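White desk top, keep or return?

skukwood_dom
ok so got the white top finally. matte, light wood strip along the far edge. 34 inches deep. Wife says it looks like a dentists office. I like it. Keep or send back? Have till end of January

bgauthier
keep. matte is way better than gloss, gloss shows every fingerprint

T_Braten
Disagree. Had a white one in the Drimirville apartment, matte too, coffee ring by week two and it never came out. Went back to oak.

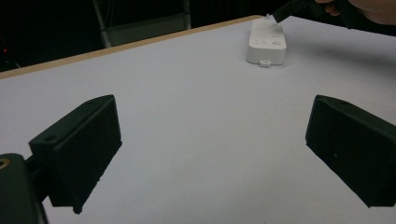 Only thing I liked was finding stuff on it in the evening. Black remotes, keys, whatever. White things not so much, my kid's game controller might as well of been invisible.

skukwood_dom
lol yes, ours is white too, the Wii remote kind. Lives up by the wood edge and I still lose it

brenda_a
Teodor what did you clean it with? Baking soda paste got tea off mine. Dont scrub hard tho, you get a shiny patch

T_Braten
dish soap. then the rough side of the sponge, so maybe thats on me. Still wouldnt buy white again

bgauthier
well there you go. coasters!!

skukwood_dom
no coasters in this house, tried. Getting a desk mat for my half and keeping it. Will try the paste if it comes to that, thx Brenda

Last updated: January
Print this thread | E-mail this thread

Related threads
Oak vs birch edge strip
Tea stains on matte white
Best desk mat for a deep desk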